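工单:演出当天提词屏与伴奏不同步,第二幕起歌词慢半拍
系统:Promton 曲谱与提词管理
提交方:Edo 剧场音乐部
状态:已解决,保留观察
优先级:高

问题描述(提交方)

你们好,先说声谢谢,上回移调的问题你们处理得很快,乐手们都念着你们的好。这次的事情有点绕,我尽量从头讲,讲啰嗦了请多包涵。

我们三月有一台音乐剧金曲音乐会,整场用的是 Promton 的曲谱库,总谱、分谱、歌手提词都从里面走。曲目文件一共292个,其中有不少是老谱子扫描进来再重新打的,版本比较杂,有的连前奏长度都和录音对不上,这些我们排练时一首一首校过,自认为没有问题。

上半场一切正常,歌手都说提词屏比以前舒服多了,字也大。可是从第二幕的第一首开始,提词屏上的歌词总比伴奏慢,起初慢半拍,到了那组四首连唱的串烧,已经慢了差不多一整句。唱女声二重唱的两位老师经验丰富,干脆不看屏幕,凭记性唱下来了,台下应该没人察觉。但是合唱队里有几位年轻人是临时顶上来的,词还不太熟,唱到后面声音越来越小,我在侧幕听着心里直打鼓。

我们试过的办法:
一、幕间重启提词机,没有改善。
二、把串烧拆成四首单独播放,单首基本对得上,合起来又慢。
三、换了一根网线,没有改善。
四、把速度标记从79改成80再改回来(有位同事说以前这样管用),这回不管用。

附件里有曲目单和提词机的日志。第二场演出就在后天晚上,麻烦你们早点看看,辛苦了!

支持组回复(一)

您好,收到了,看完您写的经过,我们也替合唱队捏了一把汗。您说得一点也不啰嗦,细节越多我们越好查。

先说初步的判断。日志里提词机的时钟一直是准的,网络也没有掉包,所以重启和换线没有效果是正常的。慢下来的部分都集中在第二幕,而第二幕和第一幕最大的区别,是曲目之间有自动衔接。麻烦您帮忙确认两件事:
1. 第二幕的伴奏文件是在哪一版曲谱上导出的?文件属性里有一栏“来源谱”,截个图给我们就好。
2. 串烧里第二首进第三首的地方,谱面上有没有手工加的延长记号?

不着急,排练间隙看一眼就行。您手头如果还有上半场的日志,也请一并传上来,我们想拿来做个对照。

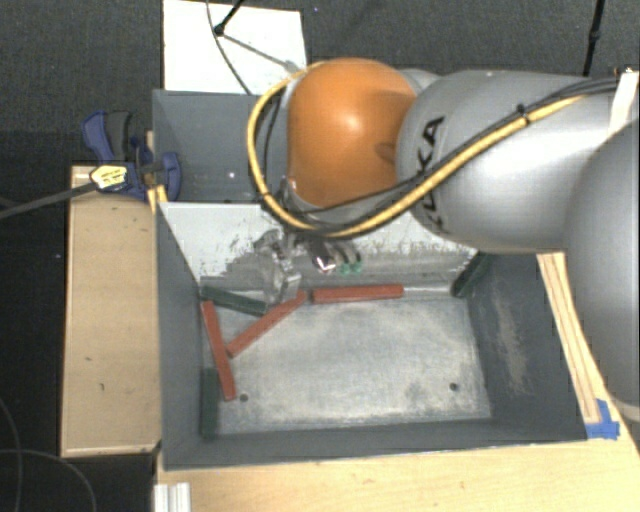
图1:橙色与银灰色的 KUKA 机械臂,外侧走黄色和黑色线缆

提交方补充

查好了,趁着乐队吃饭的工夫写给你们。

第一件,来源谱那一栏,第一幕的文件都写着“Ilia 版”,第二幕有7个文件写的是“Stojanovska 改编版”。我这才想起来,去年冬天我们借过一套改编谱,给小编制乐队用的,后来正式演出换回了大编制,可能导出的时候选错了文件夹。两套谱的旋律和调都一样,听上去几乎没有差别,难怪校对时漏过去了。

第二件,延长记号有的,还是我自己加的。指挥希望在那里多停一会儿,让歌手喘口气,再把尾音稳稳地送出去。我只加在了大编制的谱子上,改编版里没有。

上半场日志已上传。另外多问一句,这种情况下要不要把整个曲谱库重新导一遍?我们这边的电脑比较老,全部导一次怕是要通宵。

支持组回复(二)

您提供的信息太有用了,原因基本可以确定,我们把来龙去脉写一下,方便您跟指挥和音响师说明。

提词屏是按谱面小节来翻词的,伴奏则按导出好的音频走。您的提词用的是大编制的谱,带着延长记号;音频却是从改编版导出的,没有这个停顿。每过一处延长,提词就多等一会儿,音频照常往前走,于是越往后差得越多。拆成单曲以后,每首开头都会重新对齐,误差来不及累积,所以您听着觉得差不多对上了。

不用全部重导,千万别熬这个通宵。请按下面的顺序操作:
1. 在曲谱库里按“来源谱”排序,把改编版的那几个文件移到备用文件夹,先不要删除。
2. 打开大编制的对应曲目,重新导出伴奏音频,导出时勾选“保留延长记号”。
3. 回到第二幕的播放列表,点“重新绑定”,等每一行左边的标记都变绿。
4. 从串烧前一首的第68小节开始试走一遍,一直听到串烧结束,中间不要暂停。

第三步最容易被忽略。只换音频而不重新绑定,播放列表会继续找旧文件,看着换过了,放出来还是老样子。速度标记请保持79,不必再来回改了,这个办法在旧版软件里确实管用过,新版已经不需要了。

如果试走时还有偏差,请记下是从哪一首哪一小节开始的,随时回复这张工单,演出当晚我们也有人值班。

提交方补充

报告好消息!下午照着做完,串烧从头到尾走了两遍,歌词和伴奏贴得严严实实。第一遍我忘了点重新绑定,果然还是慢,吓出一身汗,后来翻回来看到你们第三步底下那段话,补上就好了。合唱队的孩子们看着屏幕唱,声音一下子就出来了,指挥在台上冲我竖了个大拇指。

还有一个小问题,不影响演出:返场曲的标题在提词屏上显示成了两行,第二行只有一个字,怪可怜的。能不能缩成一行?

支持组回复(三)

太好了,听您这么说我们也跟着高兴!标题换行的问题,请到“显示”里把“标题自动缩放”打开,字会略小一点,但能排进一行。歌词的字号不受影响,请放心。

工单先标为已解决,观察到第二场演出结束。备用文件夹里的改编版请留到那之后再整理,建议整理时在文件名前面加上编制,下次导出就好认了。祝演出顺利!

提交方补充

第二场刚散,提词全程正常,返场曲标题也是一行了。可以关单。改编版的文件名我明天改。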